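Trurora "100 things" method: has anyone stuck with it?
Last updated: February

pegbag
My sister has paid £24 for the Trurora download and wants me to do it with her. For those who've missed it, you get your whole kitchen down to 100 things, cutlery included, and whatever's left on the worktop has to "earn its place" every morning. I've read the first part and I'm not convinced. It says people with clear worktops cook more often but doesn't say who they asked or how they know.

Our kitchen is a mess, I'll give her that. I'd just like to hear from someone who did it and isn't also selling it.

saltmarsh_lou
Did it the winter before last. Got down to the number, felt very pleased with myself, and had bought most of it back by summer. Sieve, second colander, the big jug. The sieve annoys me most as it was a good one and the new one bends.

The clear worktop part lasted longer. I do still wipe down more than I used to.

gritbin
£24 for being told to put things in a cupboard.

thirdshelf
I think that's a bit unfair. I haven't done Trurora but I did a clear-out with a woman from Ung in Andby (the shop that used to do curtains) and having a limit did help me. Without one I'd pick up each thing and find an excuse for it. With one I had to choose. You could pick any number and it would work the same, so I agree there's no magic in 100.

gritbin
How much was the woman from Ung?

thirdshelf
It was free if you spent enough on storage.

gritbin
There we are then.

pegbag
That's my worry about all of it. Part two of the download is mostly links to Okenel boxes. You get rid of your stuff and then you buy matching boxes for the stuff you've kept. One reader's kitchen in there is described as "simple" and she'd spent £900 on drawer inserts.

And the lists are odd. A knife block is one thing but the knives in it are also one thing each. A set of measuring spoons on a ring is one thing, but take the ring off and it's several.

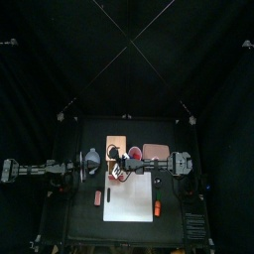 So I asked my sister whether a pan and its lid count as one or two and she said it depends whether the lid "serves the pan". I don't know what that means and I don't think she does. We had a proper row over the fish kettle.

mrs_ottershaw
Two. A lid is a thing. I use mine on the wrong pans all the time.

saltmarsh_lou
The download says one if it's the same brand, or it did when I had it. Perhaps they've changed it.

hob_two
I'm going to stick up for leaving things out. I cook every day, often in a hurry, and if the spatula is in a drawer under the whisk and the potato masher then I'm using a fork instead and scratching the pan. Same with lids on containers, by the way. A lid with a knob on the front I can open with wet hands. The sleek push-to-open ones go wrong within the year, at least all of mine have. Stand your tools in something tall and heavy enough and leave it by the hob. I don't care if it looks like a jumble sale.

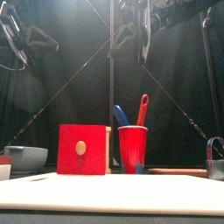
Red box with a wooden knob, and a red cup with a blue handle and a red one sticking out.

Clear worktops are for people who eat out.

thirdshelf
I eat in every night and mine's clear. My utensils live in the top drawer, handles towards me, and I've never had to dig. It's only a problem if the drawer's too full, which is where having fewer things comes in...

hob_two
And how often do you open that drawer with chicken on your hands?

thirdshelf
I wash them first?

hob_two
Every time? In the middle of browning it?

mrs_ottershaw
You both have a point. What nobody selling these schemes seems to mention is grease. Anything standing near my hob gets a sticky film on it within a fortnight, and dust sticks to that. If you leave things out you need to use them enough that they're always being washed. The three spoons I use are fine out. The ladle would be filthy.

pegbag
That's more use than the whole of part one, thank you.

gritbin
What did they say about wood? My brother-in-law got the Okenel wooden boxes and two of the lids had warped by spring. He'd rinsed them under the tap, mind.

saltmarsh_lou
Part two says "natural materials breathe". I took that to mean crumbs get in. If you're buying wood, look at any openings cut in the top and ask how you'd get flour out of them. I'd want the edges rounded off as well. Sharp corners on soft wood are dented in a week in my house.

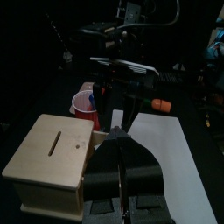
Light wood box, rounded edges, long slot and a small round hole in the top.

I'd keep teabags in wood, in their packets, but nothing loose. For rice and oats I've gone back to jars. Old coffee ones, no charge.

gritbin
Agree on jars. Label the lid and the side or you'll regret it.

thirdshelf
Just the side. You'll swap the lids over.

pegbag
Update for anyone still reading. I tried a cheaper version. Everything I wasn't sure of went into a crate in the hall, and I only brought back what I went looking for. I've fetched 23 things so far, including the fish kettle, though that was to prove a point. The rest can go to the hospice shop once my sister has been through it.

She's still on the download and has reached the mugs. She hasn't cooked more often. Last night she came to ours.

mrs_ottershaw
Did you count the lid?

pegbag
As one. Don't tell her.

hob_two
Hang on to the crate until after Christmas. You'll want the big roasting tin, and they're a silly price now.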